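Reading time: 2 minutes

4. Setting up the label printer

The Presinent label printer arrives in a good mood and should be kept in one for as long as possible. Set it up before the first delivery of the week, when there is still time to swear at it in private.

Caution: Unplug the printer before opening the lid. The cutter is sharper than it looks and doesn't care who you are.

4.1 Loading the roll

1. Press both side catches and lift the lid. If only one catch gives, press harder on the other one. Don't use a screwdriver, whatever the last person did.
2. Drop the roll onto the spindle with the labels facing up and the loose end towards you.
3. Pull out about a hand's length, feed it under the black bar and close the lid until it clicks twice. One click means it is pretending.
4. Plug in and switch on. The printer will push out 2 blank labels. Throw them away.

Note: A full roll holds 1,351 labels. We have asked Stemach why, and they sent us another roll.

4.2 Choosing where the label goes

1. Pick a flat patch on the short end of the crate, near the top. Labels stuck across ribs peel off by Thursday and are later found on somebody's shoe.
2. Wipe the patch with a dry cloth.
3. Press from the middle outwards and count to 20. Counting quickly is cheating.
4. Peel off the old label before adding a new one. A crate with two addresses will go to the wrong one.

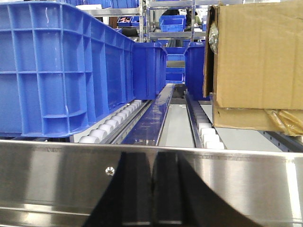

Maxence Hamel writes that the short end is all very well until the crates are stacked in the van with their short ends to the wall, and could we please put a second label on the long side. We could. Print it as a copy (section 4.4), so that both carry the same number, and find him a flat patch if there is one.

4.3 First test print

1. Hold the green button until the light blinks, then let go. Holding on any longer changes the language to one the printer picks for itself.
2. Check that the border is complete on all four sides.
3. If the print is faint, raise the heat one step at a time. Past 40 the labels go brown and smell of toast.
4. If the print is crooked, the roll is in crooked. Go back to 4.1 and be gentler with it.

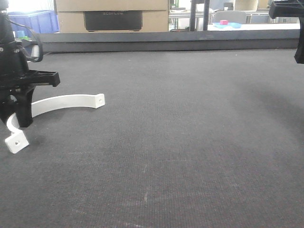 Fig. 4: White band with squared ends, on carpet.

4.4 Printing a copy

1. Press COPY once. Nothing will happen for nearly long enough to make you press it again.
2. Don't press it again.
3. Take the copy, compare the numbers, and stick it on as in 4.2.

Note: Rolls from Inov fit the spindle but not the cutter. Rolls from Arumugam fit both, and cost accordingly.

Corrections to this section go to Lucienne Lefèvre, preferably in writing and preferably before April.

Contact | Copyright Presinent | Back to top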